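Wrist camera notes, build log 5

Favance is our student arm project, and this entry covers the wrist: the bracket, the depth sensor and the cable run. I have left out the gripper firmware, which has its own page.
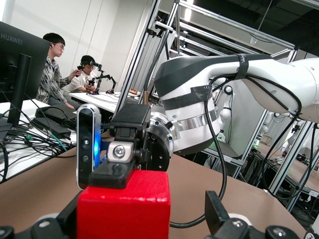

Bracket

The bracket has a boxy upper section and a lower plate, with a hex socket bolt through a small square metal plate in the center. The depth sensor stands upright beside it, its two lenses stacked one over the other. I first drew it lying flat. Upright costs some width in the image but keeps the housing away from the flange, and the flange bolts can be reached without taking the sensor off. With the flat version a tool change took 11 minutes, most of it spent on one screw.

The blue indicator light spills onto the black surface next to it. At low exposure this could matter for color work. I have not tested it.

Cables

The cables hang from the arm in a loop and come forward past the right finger. The loop has to be long enough for a full turn of the last joint and short enough to stay out of the fingers. Ilie, our logging script, now records every time the driver drops the sensor. Over 1,312 moves it dropped 2 times, both with the last joint near its limit. I suspect the connector. Stella Kashindye thinks it is the bend just before it, and she has a strain relief part drawn up in the club folder.

Teleoperation

The two small black leader arms are on the white table across from the workcell. Anyone recording should agree on a start pose first and write it in the log. The handheld controller works for coarse positioning, but I would not use it for the last part of a grasp.

Open items

Print the strain relief and repeat the run with the same moves.
Recheck the hand-eye calibration after the bracket bolt is torqued. The last one is from September and predates this bracket.
Measure the light spill at two exposure settings.
Pack a spare bracket for the Jendadholm meet.

Posted April 2019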